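Stitch Leaflets: a set of wound aftercare leaflets in plain text

README, version 2
Last changed: Sep 17, 2026

The set holds the wording of 69 leaflets handed to people going home with stitches, split into sentences and marked up by topic. It is meant for anyone who writes or studies patient information in English.

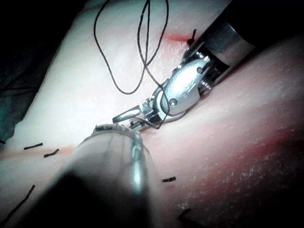
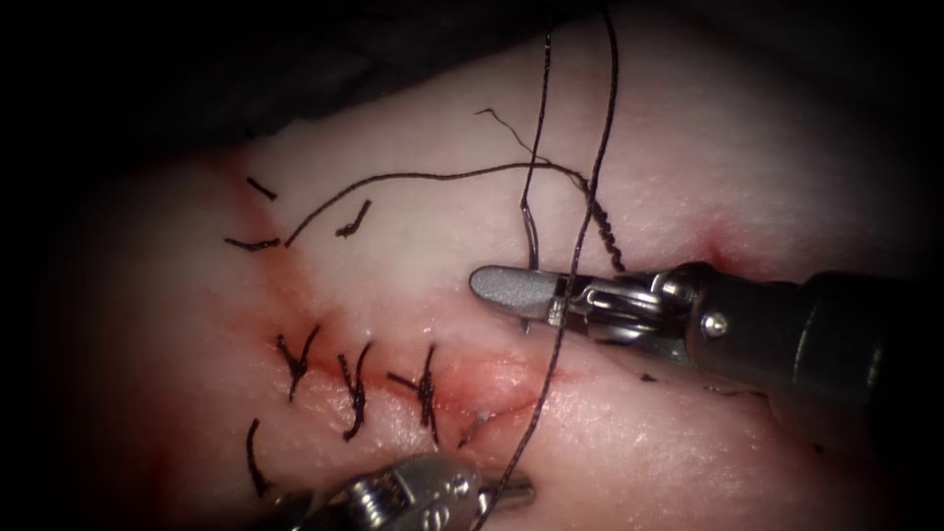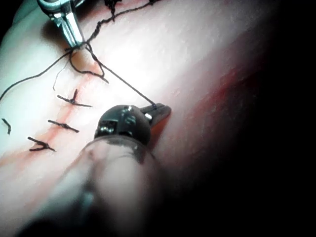
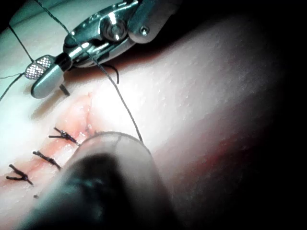 Patient Information Team, Nelow School of Nursing

What is in the set

leaflets.csv has one row per leaflet. The columns are leaflet_id, title, body_site, setting, year_printed and pages.

sentences.csv has one row per sentence, 3487 in all. The columns are leaflet_id, position, text, topic, advice_type and reading_level.

pairs.csv has 1000 pairs of sentences that give the same advice in different words, for instance "Keep the area dry" and "Do not let the wound get wet". Pairs never come from the same leaflet.

notes.txt is the coders' running list of odd cases. It has not been tidied.

All files are UTF-8 with commas between fields. Line breaks inside a leaflet sentence have been replaced by a single space.

Where the leaflets came from

Minor injury units, day surgery clinics, dental practices and a few GP surgeries sent us what they were giving out at the time. Some sent clean files. Others sent paper copies, which Olteck scanned and read with text recognition software. Lionel Delaunay then checked the scanned text against the paper, line by line. Two leaflets had been photocopied so often that parts of the last page could not be read, and those parts are marked [illegible] in the text column.

We removed phone numbers, ward names, staff names and opening hours. Logos and drawings were not kept. If a leaflet relied on a drawing ("clean the wound as shown"), the sentence is still there but the drawing is not.

Topics

Each sentence has one topic: washing, dressings, pain, activity, signs of infection, stitch removal, scars, contact or other. Where a sentence covers two topics, coders picked the one that came first. This was a practical choice and it does lose something. A line such as "You may shower after two days but avoid swimming until the stitches are out" is filed under washing, though a reader might well look for it under stitch removal.

advice_type says whether the sentence tells the reader to do something, tells them to avoid something, or gives background. Warnings to seek help count as "do".

How the coding was done

Rosine Hamel and Jozef Smits coded the sentences between them. A sample of 100 sentences was coded by both, without sight of the other's work, before the main coding began. They disagreed most on "pain" and "signs of infection", as many leaflets mention soreness and swelling in the same breath. The guide was rewritten after that and the sample was coded again from scratch. Quentin Joly settled the cases that were left.

reading_level is worked out by script from sentence length and word length. It should be treated as a rough guide. The script does not know that "absorbable" is a hard word and "dissolve" is an easier one – it only sees the number of letters.

Known problems

The leaflets disagree with each other. Advice on how long to keep a wound dry differs from one to the next, and so does advice on creams. We have left all of it as printed. The set records what people were told and should not be used as medical advice.

Children's leaflets are few. So are leaflets on stitches in the mouth, and those we have use a lot of wording found nowhere else in the set.

Some sentences are very likely copied from one leaflet to another. We did not remove repeats, as copying is one of the things people may want to look at. Anyone training a classifier should split by leaflet_id and not by sentence.

Two body_site values, "hand" and "finger", were used loosely in version 1. They were merged in August and now both appear as "hand". Scripts that look for "finger" will return nothing.

Not included

Staples, skin glue and paper strips are covered only where a leaflet on stitches also mentions them. A separate glue set was started with De Bruijn but is not ready to share.

Use and credit

Free to use for teaching and research. Please credit the Patient Information Team and give the version number. If you quote a whole leaflet, ask first – the wording still belongs to the clinic that wrote it.

Corrections are welcome. Please give the leaflet_id and position, and write to Huguette Lefèvre at the team address.

3 comments | 12 shares

Contact the team | © Nelow School of Nursing | Back to top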